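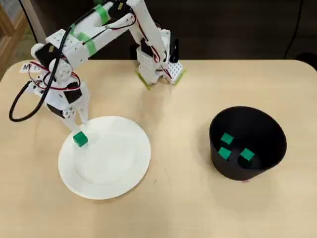

Revden Institute Opens Robotics Workshop to Visitors

Revden. The Revden Technical Institute held its annual robotics open day in August, welcoming residents, school groups and local employers to its workshop on the Iscombe campus. The institute recorded 800 visitors between the opening at 10 a.m. and the close of the last session in the late afternoon.

The main demonstration was given by the small-arm group, which builds and programs white 3D-printed robot arms for teaching. Visitors watched an arm move small green cubes between a white plate and a black container on a tabletop. The task is used in the first term of the institute's automation course, where students learn to guide an arm through a simple pick and place before moving on to sorting and assembly.

"People expect a factory machine behind a fence," said Bendik Moen, head of the small-arm group. "We wanted them to stand close to the table and see how much work goes into picking up one cube and letting it go in the right spot."

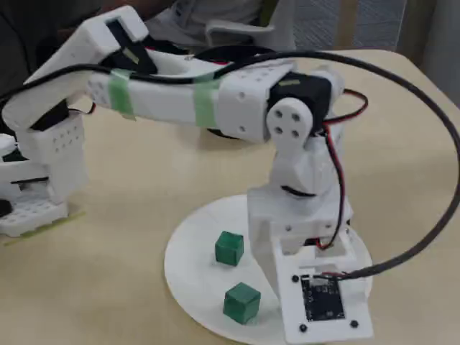
Mr. Moen told visitors that the printed parts are made in the institute's own workshop, and that students are expected to replace a worn joint or motor without help by the end of their first year. The group keeps a shared record of practice runs, which stood at 2,806 on the morning of the open day.

Short talks were offered in the Lenus Room next to the workshop. Topics included safe work around moving arms, the use of simple grippers in packing, and entry requirements for the two-year automation program. The talk on packing – repeated in the afternoon at the request of visiting employers – was followed by a question period on training for current staff.

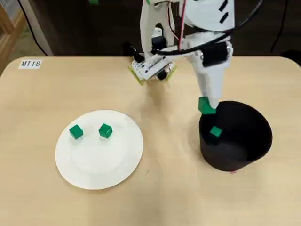
The automation program will admit 66 students in the coming year, the institute said. It also confirmed that 16 places on its evening course will be paid for by the Edwards Fund, which supports adult learners from the Revden area. Applications for the evening course are open now and may be handed in at the Iscombe campus office or sent by mail.

School groups that were unable to attend may ask the campus office for a separate visit during the fall term.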